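Shackle Clearance and Label Legibility in a Shared Lockout Padlock Pool

Course project report, Industrial Maintenance Practice
Nair Technical College

1. Background

The training shop at Olemside keeps a shared pool of safety padlocks for lockout exercises. Students take locks at the start of a shop period and return them at the end. The pool has grown over several years from different purchases, so body color, shackle length and key type are mixed. Sorting the locks before each exercise takes up shop time, and locks sometimes reach the panel with a shackle that does not suit the hasp.

The project had two aims. The first was to find out which locks in the pool suit the valve covers and breaker hasps on the Jotemine practice panel. The second was to propose a storage and labeling scheme that a first-year student could follow without help.

2. Method

All locks were emptied out of the storage bin and laid on the floor in one layer. Each lock was then checked against a short form with four entries: body color, shackle length, key present, label condition. Shackle length was measured as inside vertical clearance with the shackle closed, using a steel rule. A key was recorded as present only if it turned in the lock.

Label legibility was judged at arm's length under normal shop lighting. A label passed if the printed text and the writing lines could both be made out. A trial entry was then made on each passing label with a fine marker and wiped with a dry cloth after 5 minutes. 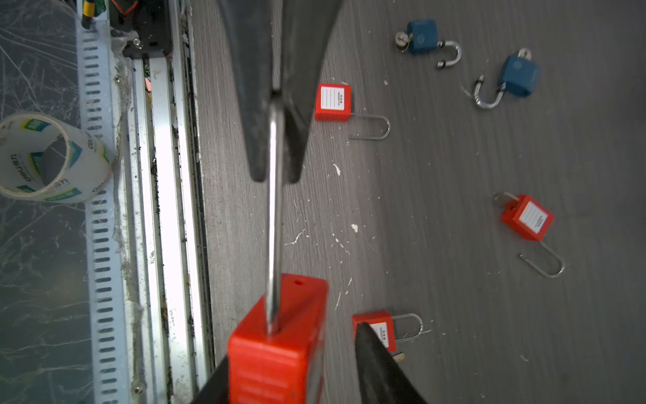 Figure 1. Red and blue padlocks during sorting. The red locks lying on the floor have white labels with red print.

Fit was tested on the panel at 9 points, made up of breaker hasps and gate valve covers. A lock was scored as a fit if the shackle passed through and closed with no force on the cover. Where a hasp was already holding two locks, the test was repeated in the remaining hole.

3. Results

Long-shackle locks closed at every test point. Short-shackle locks closed on all of the breaker hasps but failed at 2 valve covers, where the cover wall is thicker at the hinge side. On these covers the shackle reached the hole but the toe did not seat in the body.

The long shackle has a drawback on the breaker hasps. The lock hangs lower and can swing across the handle of the breaker beneath it. This did not open or move any breaker during the tests, but it hid the position marking on the lower row.

Most label failures were caused by old marker that had not been fully cleaned off. The dry cloth did not remove the trial entries. Isopropyl alcohol removed them but dulled the red print after repeated use.

4. Proposed scheme

Long-shackle locks are to be stored on the upper rail of a Cluneo wall board and short-shackle locks on the lower rail. Each lock hangs closed, with its key on a numbered hook beside it. Color is not used to indicate shackle length.

Names are to be written on removable tape placed over the ruled lines. The tape is pulled off when the lock is returned. A 300 mm strip of the board is left free for locks waiting for a key or a new label.

5. Limits of the work

Only one panel was tested. The shackles were not checked for wear, and no pull test was made. The tape has been in use since February and its adhesive has not been tested on oily lock bodies.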